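Old computers and a cold garage

9/13/19

I've been promising myself since March that I'd sort out the pile of old desktops in the garage, and this week I finally got stuck in. Consuelo Tlapale from down the road gave me the last one when she moved into her unit in Filtham, along with a box of cables and a very nice lamp (the lamp is staying in the lounge).

The plan is to get one decent machine out of the lot for my nephew's homework, and take the rest to the recycler. I've set myself a budget of 380 dollars, which my husband reckons is generous for a hobby that mostly involves swearing at screws. So far I've spent almost nothing – just thermal paste and a new brush.

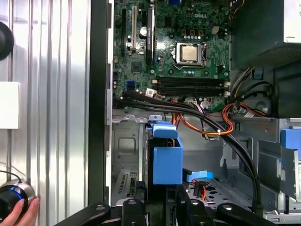
My favourite part of any clean-up is the stage where you've pulled enough out to see what you're working with. The Dell is there now. All four memory slots are empty and the cooler's off the processor, so I can get the brush in around the socket without skinning my knuckles. I do love the blue plastic drive carrier too, such a cheerful colour to hide inside a boring box! The cables I'm leaving until I've had a cuppa – I'd like to tie them up properly before the memory goes in.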